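Home | Openings | Sites | Contact

Bench Assistant, Tube Handling and Rack Layout
Tromdale Laboratory Services, Moulin building

Tromdale needs one bench assistant for the tube preparation room, starting in September. The post is part time, 16 hours a week, mornings only. It reports to Delyth Voyle.

Duties
- Set out, cap and uncap clear test tubes in two-tier plastic racks.
- Keep blue-capped and open tubes in the positions given on the layout sheet.
- Inspect stoppers and rims, and set aside any that are chipped or fit badly.
- Wipe down white bench tops between batches.
- Record each rack in the Steleck log.

Orange rack, capped and open tubes:
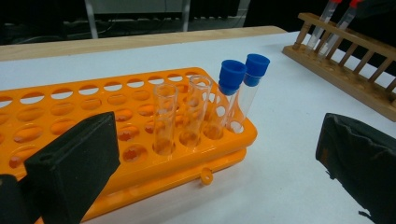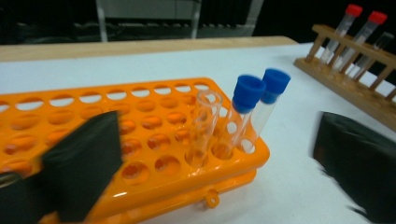

A normal morning's work is 500 tubes, rising to 700 at the end of a quarter. Most of it is done standing. Racks are filled by row, and a rack with one tube out of position is returned to the start of the line.

Requirements
- High school diploma or equivalent.
- Steady hands and good close vision, corrected or not.
- Able to tell cap colors apart.
- Prior lab work is useful but not required. Training takes 70 hours and is paid.

Applicants who pass the first review will be asked to do a short bench test with Iestyn Rowlands. Gloves and eye protection are supplied.

Send a resume and the names of two references to Tsz-kin Tseng, Staffing. Applications close at noon on the last working day of July.

Tromdale Laboratory Services | Contact Staffing | Copyright Tromdale | Back to top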